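I've been teaching myself 3D modeling since March and a few people asked how it's going, so I'm writing it up in one thread.

Background: I draw kitchens and built-ins for a small shop called Hudec. Until last year everything was done in 2D, and customers had a hard time picturing the result. My boss asked if I could learn to make models. I said yes.

I took the Lerkeck online course. It has 12 lessons and I did them in the evenings. The first 4 cover drawing lines, pushing and pulling faces, and moving around the model. If you've ever used any drawing program you can go through those quickly.

Lesson 5 is groups and components. Do not skip it. I skipped it, and my first cabinet stuck to the wall behind it. Every time I moved the cabinet, the wall stretched. I had to start over.

The teacher is Kristýna Ondrejka. She talks slowly and shows every click. I played most lessons at a faster speed and went back when I got lost. She also answers questions under the videos, usually within 2 days. 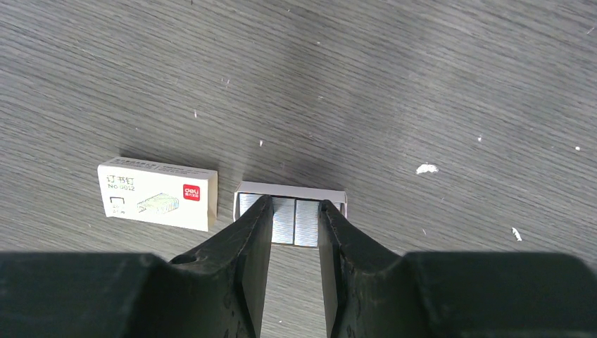
The practice project is a one-room cabin. You model the shell, add a door and windows, then furnish it. I swapped in my own living room so I could check the numbers with a tape measure. My north wall came out too short the first time. I had measured from the baseboard and not from the wall.

Something I wish the course covered earlier: units. Set them before you draw anything. I work in inches and the default template I picked was in millimeters. I typed 36 for a counter height and got a counter you could barely see.

File size was my other problem. I downloaded a sofa from a model library and it had more faces than the rest of the house put together. Aslak Rustad at work told me to check the face count before I import anything. My limit is now 3000 per piece of furniture. Orbiting is smooth again.

For shortcuts, I learned the ones for line, rectangle, push/pull, move and tape measure. I still click the icons for the rest.

First paid job done this way was the Nimdale kitchen. The customer saw the model and asked to move the fridge to the other side of the door. That would have been a costly change after the cabinets were built. In the model it took a few minutes.

Next up is the Mummont course on layouts and printing to scale. My dimension text still comes out too small on paper. If you have a fix for that, please reply with it.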